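Cuaderno del taller, banco de pinzas
2020-07-24

Escribo esto con el café ya frío al lado, porque si lo dejo para luego se me olvida la mitad, y porque Vasilis me ha pedido (con toda la razón) que anote las cosas cuando pasan y no tres días después, de memoria y con buena voluntad.

Seguimos comparando los dos juegos de dedos de la pinza de mano: los rígidos impresos, que en el taller ya todo el mundo llama Drulik, y los nuevos de Jovero, más blandos y con la punta más fina. Ayer terminé las 80 tomas con los Drulik y hoy he llegado a 39 con los Jovero, así que la comparación todavía no es justa y no quiero sacar conclusiones demasiado pronto, aunque algo ya se va viendo. De las 80 con los rígidos se me fueron 5, todas con objetos de tela o de superficie muy mate, y todas de la misma manera: la pinza cierra, parece que agarra, levanta un poquito y el objeto se va girando hasta que se escurre por abajo. Da bastante rabia, la verdad, porque hasta el último momento crees que lo tienes.

Arne sostiene que es cosa de la fuerza de cierre y que bastaría con subirla en el controlador Hanrahan. Yo no lo veo tan claro. Subirla la subimos la semana pasada, y lo que ganamos en agarre lo perdimos en delicadeza; acuérdate, Arne, del vasito de yogur, que en paz descanse. Mi sospecha va más bien por el contacto: la cara interior de los dedos pierde agarre con el uso y llega un punto en que el plástico resbala sobre cualquier cosa blanda. Lo que propongo es forrarla con la lámina de goma Draninex, que tenemos un rollo entero sin estrenar en el armario de arriba, y repetir solo los objetos difíciles antes de tocar nada más.

Otra cosa que me tiene entretenido es la cámara. Con la lente nueva se ve mucho más mesa entre los dedos, y eso ayuda una barbaridad a centrar la aproximación – antes iba casi a tientas los últimos centímetros. A cambio, la luz de la ventana se refleja en la madera y por la tarde el centro de la imagen sale casi blanco. He probado a bajar la persiana y mejora, pero entonces los dedos, que son tan oscuros, se confunden con las sombras. Vasilis sugiere un mantel gris mate. Me da un poco de pena tapar la mesa, que es bonita, pero probablemente tenga razón también en esto.

Para quien coja el banco después de mí: apretad los tornillos de los dedos antes de cada tanda, a mano y sin pasarse. La apertura máxima que tengo medida es de 102 mm, pero con el objeto ladeado conviene contar con menos. Y dejad los Jovero en su caja, por favor, que la punta se marca con nada.

Me quedan pendientes el resto de las tomas con los Jovero, cortar la goma y repasar con Arne los valores de cierre. En agosto nos piden la tabla completa y me gustaría llegar con los dos juegos probados en igualdad de condiciones. 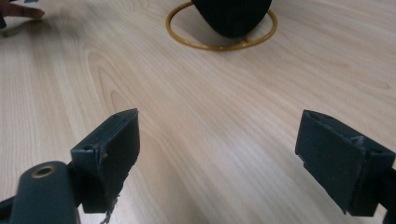

Mañana empiezo por la goma. Si alguien ha visto las tijeras buenas, las del mango largo, que me las deje en el primer cajón, porque con el cúter me salen los bordes hechos una pena y luego la lámina se levanta por las esquinas.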